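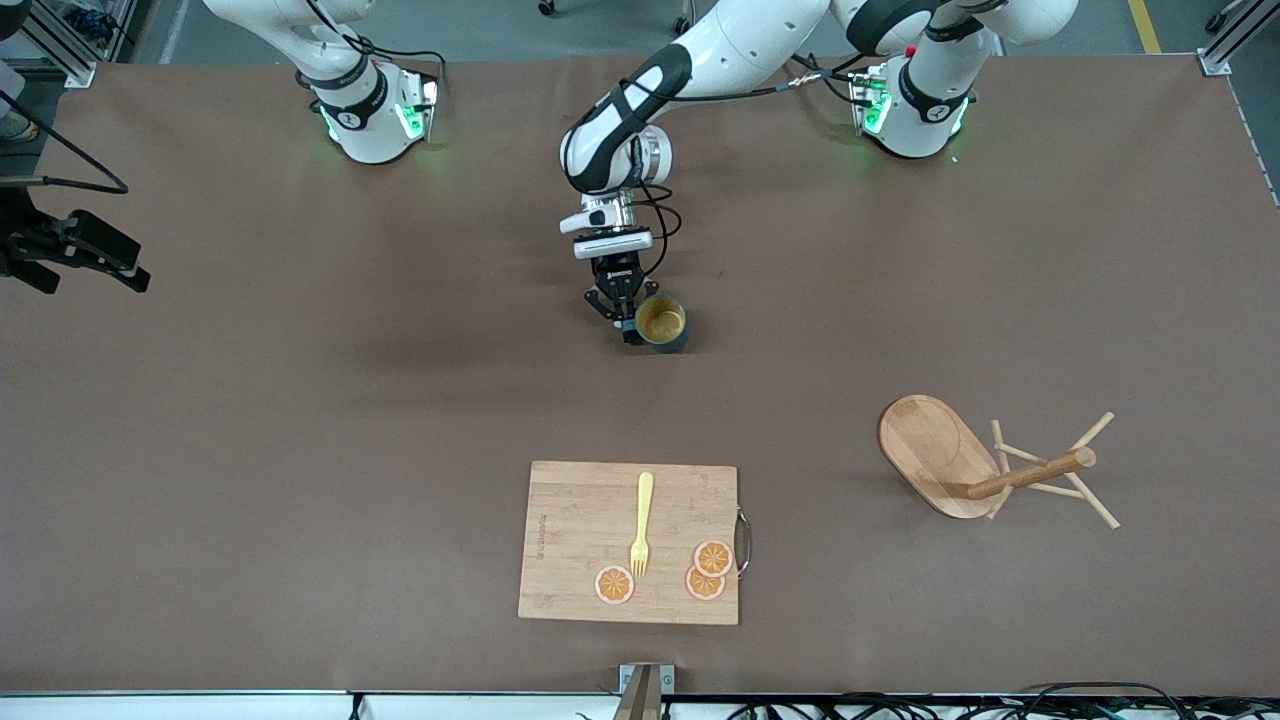
How often does a two-armed table cell need its grippers re-zeroed if it spends its days handling ordinary kitchen things? In our experience, once at the start of every working session and again after any hard contact, and the whole job takes 9 minutes when the tools are already laid out.

4.2 Setup and upkeep of the cell

We promised in the introduction to say more about the daily care of the cell, and we would like to keep that promise here, even at the risk of telling some readers what they already know. Papers on two-armed manipulation usually give the make of the arms and the size of the table and then hurry on to the results. When we tried to rebuild two earlier setups from their published descriptions we lost a good part of June to questions about cable routing, and we would have been very grateful for a page like this one.

The cell, which we call Hekari after the grant that paid for it, has two arms mounted along the far edge of a wide table with a matte, light brown top (Figure 3). Silver aluminum posts stand at the far corners. We name the arms from the robot's own point of view, so the right arm has its base on the left side of the figure and the left arm has its base on the right. This confused every one of us at first, and it confused the logging software for even longer – we ended up putting colored tape on both power supplies and writing the names out in full in the maintenance book.

Figure 3. The Hekari cell. The left arm holds a dark gray mug by the rim while the right arm is folded up. Cutting board, fork, orange slices and mug tree are on the table.

Session start. The operator wipes down the table, checks that the clamps are tight, and powers the arms one at a time, right arm first. We wait for the status lights on each base to settle to green before sending any command at all. Each arm is then driven to its folded position, and the gripper is opened and closed fully while the operator watches the fingers for uneven travel. If one finger lags, the mounting block between the wrist flange and the gripper is usually the place to look. In our first batch of blocks (print job 1911, for anyone who comes across one in the Flakham store room) the screw holes were a little too generous, and the gripper could turn slightly under load without anything sounding or looking wrong from a distance.

Cables. By far the largest share of our repairs had to do with cables. The gripper cable has to leave enough slack near the wrist for the last joint to turn freely, but a loop that is too long will sweep the table and carry a fork away with it. Arsen Skoryk settled on a loop that just clears the fingers with the wrist turned all the way over, and we have kept to it ever since. We replace the gripper cables after every 40 sessions whether they look worn or not. This may well be wasteful, and Valentyna Zhuravel has argued for a longer interval, but the faults we saw with older cables came and went in such a maddening way that the rest of us were happy to pay for the peace of mind.

Finger pads. A mug rim is a surprisingly unkind thing to hold. The contact patch is small, the wall is curved, and the load hangs off to one side, so the pads wear in a narrow band near the tips. We turn the pads end for end when the band can be felt with a fingernail, and we throw them out the second time. Pads that have touched fruit are washed in warm water with a drop of dish soap and dried fully before the next session; the alcohol wipes we used early on left them stiff.

Re-zeroing. After a hard contact the arm is stopped, backed away by hand at low speed, and folded. The operator then repeats the finger check and touches the tips to a metal gauge kept at the Akinola bench. If the reading differs from the morning value by more than 2 millimeters, the session ends there and the mounting block comes off for inspection. All trials since the last good reading are marked in the log and left out of the results in Section 5.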